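Design and Technology – Materials and Making

Chapter 3: Why Kitchens Look the Way They Do

Think of the room in your home where the most happens in the least space. For most of us it is the kitchen! Water, heat, sharp edges, heavy pans and hungry people all meet there, and somebody had to decide where each of them would go. In this chapter you will learn how those decisions get made, and I hope you will never open a drawer in quite the same way again.

We start with storage. A frame-and-panel door is one of the oldest good ideas in woodwork. Solid timber swells in damp air and shrinks in dry air, so a wide board fixed tightly on all sides will split or bow. Let the panel float in a groove inside a frame and it can move as it likes.

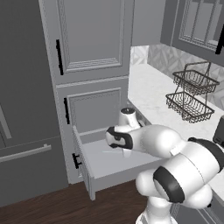 The town of Orken, where we will return several times in this book, had a joinery works called Koller that made doors in this way for export. Its early pattern book lists 656 mouldings, and it is a joy to leaf through – ogees, beads, coves and quirks, each with its own cutter. Many were copied from church furniture.

Mouldings cost time, and they hold grease. When the Stomer flats were built across the river, the architects asked for plain doors that could be wiped in one go. Tenants were divided. Some loved them, and others nailed on trim of their own!

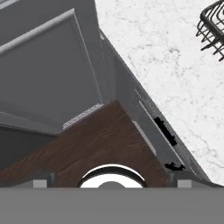
Next comes height. A worktop that suits a tall cook will tire a short one, and kneading dough calls for a lower surface than chopping does. The Trisska survey visited 40 households and measured elbow height, reach and stride. Its findings fill Section 2, and you will repeat part of the survey yourselves.
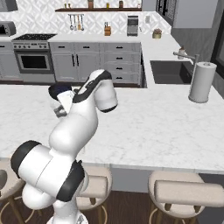 Surfaces bring us to chemistry. Marble is mostly calcium carbonate, so lemon juice and vinegar eat into it and leave dull marks. Granite shrugs them off. Pastry cooks still like marble, as it draws warmth from the dough and keeps butter firm.
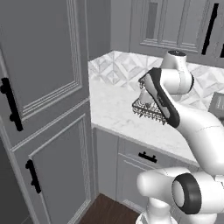
Before you read on, draw the kitchen you know best from memory, as seen from the ceiling. Mark the sink, the cooker and the place where food is kept, then join them with straight lines. Keep your drawing safe – you will need it for Activity 3.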